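Stetine bimanual project – progress report to Hovland

Hello all, and thanks for being patient with me over the holidays. I promised you something readable this time, so I've kept the tables for the annex and I'll just tell you how it's going.

The big question for this stretch was whether we get more out of fresh demonstrations or out of going back and correcting the policy where it goes wrong. You'll remember I was firmly in the first camp. Well, I've changed my mind! We now have 1044 demonstrations of the tray task (biscuit packs into the stacking trays, two arms), and the last batch of plain ones hardly moved the result at all. Then we added 152 short corrections, each one starting from a spot where the policy had got itself stuck, and suddenly it was a different animal.

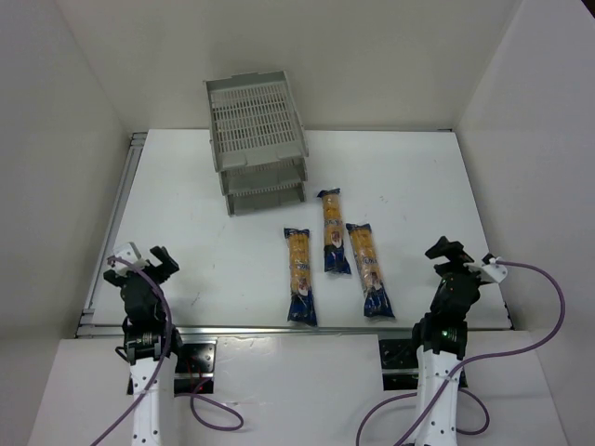 Sixten Lindholm
Verdale, January 30, 2022

Out of 178 test runs with the corrected policy, 30 failed. Most of those went wrong at the grasp – the packs are long and round, and if a jaw closes too near one end the whole thing swings. We start every run with the packs at different angles and not touching, so there's no single grasp it can learn by heart. Putting a pack in the top tray is in decent shape. The lower two are still a pain, as the gripper has to come in flat under the tray above, and I'm not going to promise you those by February.

Two smaller things. The Civley people asked if they could have our correction data, and I'd like to say yes, but I need a word from you on the licence first. And we've fallen a bit behind on labelling the failures, which is my fault, I kept wanting to run just one more batch.

Next up is turning the tray unit between runs (it has stayed at more or less one angle so far) and seeing how badly that hurts us. I suspect quite badly – we'll see. Spending is on plan and I'm not asking for anything extra.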